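Water station, Sandville spring fair: gallery

April 2019

Finally getting this page up. Sorry for the wait, the old site ate the first version and I've had to type the lot again from memory. Short intro then, and short notes with each bit.

For anyone who missed it: we ran the water table at the spring fair in Sandville. Free refills, 30p for an empty bottle if you came without one, and a bin for the caps. The idea came over from the Dorkby lot who did it at their fun run and got through far less rubbish than the year before. We borrowed their rota, their signs and most of their jugs. Jugs have gone back. One lid still missing, if it's in your boot please say.

Setting up
Quiet bit before the gates. Tables wiped down, then wiped down again after the pigeons. Power lead didn't reach so the chiller stayed in the van all day. Tap water was cold enough, no complaints that I heard.

The test table
We did a trial run indoors in March, mostly to sort out how much to put in. Fill to the top and people slosh it all down themselves walking off. Too little and they're straight back in the queue. Half was the answer in the end, for the small ones anyway, and it made the line move a lot quicker. Ordinary bottles, clear plastic, the ribbed sort that are easy to hold with wet hands. Less easy to dry on the inside, mind you. Stand them upside down on a rack overnight and they're still misty in the grooves next morning.
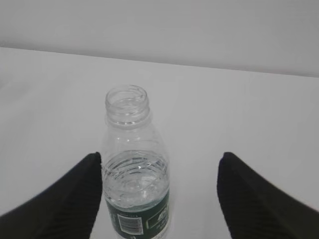

The caps were the other thing. We'd planned to hand every bottle over with its cap on, and on the trial that took longer than the filling did. Caps rolled off, caps went under the radiator, caps didn't match. So on the day they went in a bowl at the far end and people helped themselves. Much better. A few went without and drank it standing there, fine by me.

Also worth knowing for next time: thin plastic goes in if you squeeze it with the cap off and you get a sleeve full of water. Hold it by the neck, under the thread, there's a thicker ring there that won't give. Took me most of an afternoon to learn that and I've been drinking from these things for years.

The queue
Busiest straight after the dog show. Long line back past the plants, everyone very patient, dogs less so. We put a washing up bowl down for them, which got emptied and refilled all afternoon. That should of been on the list from the start. It is now.

The tally
Final count was 2,143 refills, kept on a clicker so I trust it. The Kendberg fair people asked for the number, so there it is. We bought in 600 bottles and got to the last tray before packing up. Caps left over, obviously, a whole carrier bag of them. School has taken those for a craft thing.

The signs
Blue ones were too pale, couldn't be read in the sun. The black marker ones done in a hurry at lunchtime worked a treat. Will laminate next year. The arrow pointing at the toilets was not ours and we don't know whose it was.

Pouring
Jug with the long spout beats everything else. Narrow neck, wide jug, you can guess the rest. Funnel was no help at all, it sits on top of the thread and wobbles, then glugs back up at you. Two hands, go slow, stop while there's still plenty of room at the top.

Packing away
4 tables down, tablecloths in the wash, floor mopped where it needed it. Leftover water went on the flower beds by the gate. Empties were rinsed and squashed for recycling, bagged up clear with clear, caps kept seperate. Rizzi café let us use their big bin out the back, thank you again, and thank you for the chips.

Still to sort
Clicker needs a battery. Two tablecloths unclaimed, one checked, one plain with a burn in the corner. Cap bowl belongs to someone, has a chip in the rim. If you've got better pictures than ours send them in and I'll add them when I get a minute, smaller files if you can as the page is slow to load already.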